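Handheld gripper rules, revised
By Wanda Kalinowski — Monday
1 min read | 19 shares | 0 comments

Agreed with Igor and Shobha after the Jorska batch. These apply to every two-gripper session.

1. Wipe finger pads before the first take. Reject any pad with a lifted rim.
2. Marker cube seated square on its mount, faces clean. A tilted hand is fine, a loose cube is a reject.
3. Takes up to 24 seconds. Longer ones get split at review.
4. Power strips and cords stay out of the walking path.
5. Sync check at the start: bring both grippers close, second one in view of the first, marker face toward the lens. Hold still, then begin.

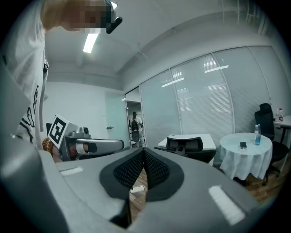 6. Log pad wear at 600 cycles — Sebastián keeps the sheet.

Open: sleeve and bracelet rule. Yesenia to draft.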